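Search this notebook
Search
November, Wednesday entry, by Eleri Prosser

Kettle on at eight, and a better morning than I'd feared. The first linen strips came out of the madder pot last night and I left them on the line over the sink, so the first job was to see how they looked by daylight (north window, blind right up). The unmordanted one is a sad sort of biscuit colour, much as Edvin predicted, but the alum strips are lovely, a proper warm brick, and I stood there admiring them far longer than I should have.

For the record, the recipe was 100 g of dry linen to 100 g of ground root, the Romitz batch, in soft water. I held the pot at 60 degrees for 3 hours and stirred whenever I remembered, which was fairly often until the telephone went. It never got hotter than that, I'm pleased to say, as last month's pot ran away with me and went brown.

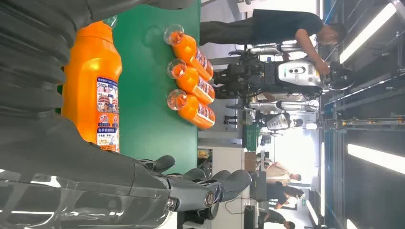

Madder is a fussy thing to name colours for, and Edvin Kristiansen and I have been going back and forth all week over what to call the strongest strip. He says rust, I say brick, and we do need to settle it before the Rønning sample cards are written out. What we're both after is a true orange, and the nearest thing I can point to is that big plastic bottle by the green tabletop, the body of it I mean, leaving aside the white and blue label. Our best strip is a good deal redder and duller than that. I'd like to try weld under the madder, a weak bath first and then the root over the top, and see how near we can creep.

Edvin thinks the water matters more than I allow. He had some very good corals out of the Jutano root years ago, with a pinch of chalk in the pot, and he's promised to dig out his old book if it survived the move. I'll do one strip his way and one mine and keep them side by side.

Still to do: cut the light-test pieces, label the jars again (the ink has run), order more alum, and ring Sastivum about the weld. Rinse water was still pink at the fourth change, so the next lot gets a longer soak.

We use cookies to remember your search settings. Accept / Manage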